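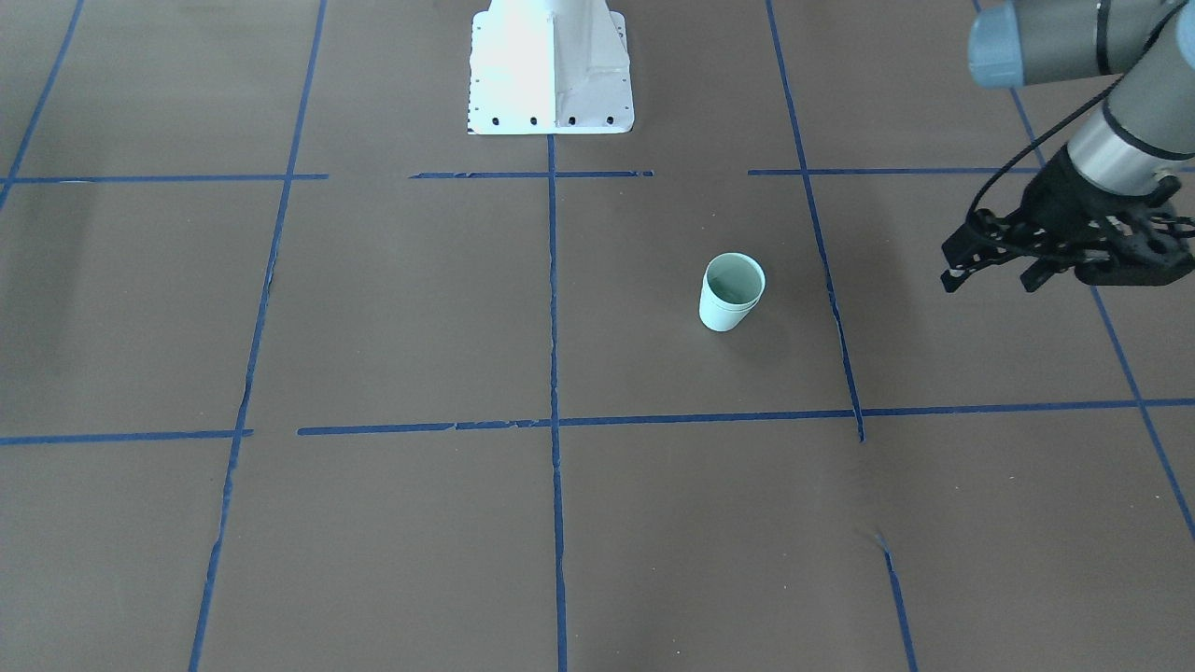 Blue masking tape laid out in large rectangles on a dark floor covering.

How to Mark Out a Floor Grid With Masking Tape

Posted December 25, 2024

A taped grid is the cheapest way to divide up a floor for a while. People use one to plan furniture, set out a craft market, mark stage positions or work out where the shelves go before they buy them. The method below is the one we used at the Cosville hall, where the floor had to be split into stall spaces for the January market and then handed back clean.

What you need

Painter's masking tape in a color that stands out from the floor
A tape measure, at least 33 feet long
A chalk line or a ball of plain string
A pencil or a stick of chalk
A large carpenter's square
A utility knife or scissors
A broom, a bucket and two cloths

How much tape to buy

Draw the floor on paper first. Write the length of every line on the drawing, add them up, and add one extra roll for mistakes. Our plan came to 1,003 feet. Lines that run along a wall can usually be left out, and that alone took us down to 700 feet. Check the length printed on the core before you pay, as rolls that look the same size on the shelf can differ by a lot.

Width is a matter of taste. One-inch tape is easy to lay straight. Two-inch tape is easier to see across a big room but wrinkles more when you are learning.

Step 1: Clean the floor

Sweep, then wipe with a damp cloth and a drop of dish soap. Go over it again with plain water. Soap left on the floor will stop tape from sticking. Let it dry fully. In a cold building this can take all morning, so do it the evening before if you have the key.

Step 2: Test the tape

Stick a short piece in a corner and leave it for as long as the grid will stay down, or at least overnight. Pull it up and look for residue, dull patches or lifted finish. Waxed wood and old vinyl are the usual trouble spots. If the test piece leaves a mark, try a low-tack tape before going any further.

Step 3: Snap the first line

Pick the longest straight wall. Measure out from it at both ends by the same distance and make a pencil mark at each. Stretch the chalk line between the marks and snap it. Every other line will be measured from this one, so take your time with it.

Do not trust the walls to be square. The two side walls at Cosville were four inches closer together at the back than at the front.

Step 4: Make a true corner

Measure three feet along the first line from your starting point and mark it. Measure four feet out to the side, using the square as a guide. The distance between the two marks should be exactly five feet. If it is more or less, swing the side mark until it fits. For a large room, use six, eight and ten feet.

Step 5: Lay the tape 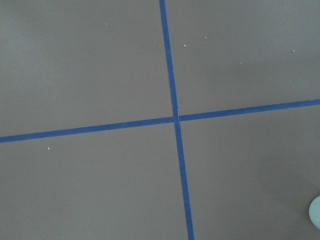

Work with the roll close to the floor. Stick down the end, pull out an arm's length, line it up, and press from the middle outward. Do not stretch the tape. Stretched tape shrinks back over the next few hours and the ends come loose.

Lay all the lines in one direction first. Then lay the second set across them. At the crossings you can simply run one strip over the other. If people will be dragging boxes over the floor, cut the upper strip and butt it against the lower one so there is no edge to catch. Use scissors for this and cut before you press down. A knife will score the floor.

Step 6: Label the spaces

Write on small pieces of tape with a permanent marker and put one in the same corner of each space. Never write on tape that is already on the floor, because marker can bleed through. We used row names taken from the seating plan, Brinik nearest the door, then Fuchs, then Tesau by the kitchen.

Taking it up

Lift one end and pull the tape back over itself slowly, at a low angle. If it tears into strips, warm it with a hair dryer on the low setting. Sticky spots come off most sealed floors with a little cooking oil on a cloth, followed by soapy water.

One person can lift 340 feet in under an hour. Roll it into a ball as you go and put it in the trash, as used masking tape can't be recycled with paper.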